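Screens on the Square: Large-Format Digital Signage and the People Who Walk Past It

Student project report by Samah El Sherbiny
Visual Communication and Public Space, second-year project

Why I picked this

I grew up three streets from Korkgate, the old shopping arcade next to the bus station, and for most of my childhood the front of it was covered in painted boards and a clock that ran slow. When the owners put up the big LED display over the main entrance I was already away at college, so I came home one weekend and there it was, glowing over the taxi stand like a very large television somebody had forgotten to turn off. My aunt loved it. My neighbor across the hall wrote a letter to the paper. I wanted to know what was going on between those two reactions, and when our project proposals came due I more or less had mine written already.

The report looks at two sites. The first is Korkgate, where the display faces an open square with benches, a fountain and a lot of foot traffic. The second is Griltgate, a smaller mixed building across the river with apartments upstairs and shops at street level, where the screen wraps around a corner and faces a busy intersection. I chose them because they are alike enough to compare (both were paid for by the building owner, both sell ad time, both run all day) and different enough in setting to make the comparison worth doing.

What I wanted to find out

My starting question was a simple one: do people look at these screens? My adviser pushed me to make it more useful than that, and she was right, although it took me a good two weeks to admit it. The question I ended up with was what kinds of content make people slow down, turn their heads or stop, and whether the setting of the screen changes the answer.

I also wanted to hear from the people who live and work beside the screens, who see them every day whether they care to or not. Most of the articles I read for the background section were written from the advertiser's side, and the folks upstairs with the curtains hardly came up at all.

How the work was done

I did the observations in August, on weekdays and one Saturday, in sessions that ran from late afternoon until after dark. At each site I picked a spot with a clear view of the sidewalk and marked down every adult who passed a certain lamppost, along with what was on the screen at that moment and whether the person looked up. In all I recorded 936 people. I used a paper tally sheet for the first two sessions and then moved to a spreadsheet on my phone, which was faster but much harder to read in the sun.

A "look" meant a clear turn of the head or eyes toward the screen. A "stop" meant that both feet quit moving. I know these are rough definitions, and I say more about that toward the end.

For the second part I talked with 9 people who live or work beside one of the screens. Some of these were proper sit-down interviews and some were a chat over a shop counter between customers. Everyone was asked the same set of questions, though I let the talk wander when it wanted to, and some of my best material came out of the wandering.

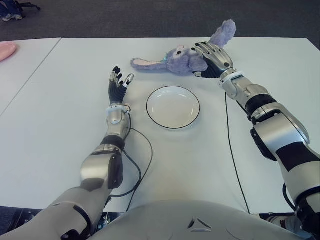 I sorted the content on the screens into four groups: still ads, moving ads, local information (weather, bus times, community notices) and what I ended up calling ambient content, meaning slow patterns, clouds, fish and so on. The groups overlap now and then. A bus timetable with a soft drink logo in the corner went down as local information, and I'm still not completely sure that was fair.

What I found at Korkgate

Local information won at Korkgate, and by more than I expected. People waiting for a bus looked at the times, naturally, but so did plenty of people who were only crossing the square with their shopping. The moving ads did well for the first few seconds and then seemed to lose everyone at once. The one that held up best was for Kudo, a juice bar inside the arcade, and I think that's down to how plain it was – one orange, a price and an arrow pointing at the door underneath.

The ambient content hardly got a look while the sun was up. After dark it was another story. On the Thursday evening session a slow loop of drifting paper lanterns came on, and people sitting by the fountain turned around on the benches to watch it. A little boy lay down flat on the paving to see it better, and his grandmother let him.

What I found at Griltgate

Griltgate was harder to like, and I tried. The corner screen is handsome when you see it from across the intersection, but on the sidewalk right below you're too close to make anything out beyond big blocks of color. Very few people on foot looked up. Drivers stopped at the light surely did, but I had no safe way of recording them and left them out.

The residents had plenty to say. A woman on the second floor told me her living room turns pink every time a certain cosmetics ad comes around, and that she has learned the order of the whole loop without ever seeing the screen itself. The man who runs the dry cleaner's was happier. He buys a slot at 4 in the afternoon and says customers mention it.

Brightness came up in almost every conversation. The display at Griltgate was installed by a firm called Arano, and the building manager explained to me very patiently that it dims after sunset on a timer. The timer is set by hand. When I visited it was still on its spring schedule, and he wrote himself a note about it while I was standing there.

Problems with the study

I worked alone, so there was no second observer to check my tallies against, and I'm certain I missed looks when the sidewalk got crowded. I only watched in summer. A screen in the dark of winter with everyone hunched under umbrellas would be a different thing, and I'd love to go back for that. I also lost 82 entries from one Griltgate session when I closed the spreadsheet without saving. Those people aren't in the total given earlier.

Suggestions

For Korkgate, I would run the local information more often and keep the ambient pieces for the evening, when people are sitting down and have time for them. For Griltgate, I'd start with the brightness timer and tie it to actual sunset times, then ask the upstairs tenants which ads bother them most. It would also be worth trying larger, simpler images on the lower part of the corner, where text is lost on anyone walking by.

Thanks

Thank you to my adviser for the red pen, to the shopkeepers in the arcade who let me stand in their doorways when it rained, and to my aunt, who fed me after every session and still thinks the screen should be bigger.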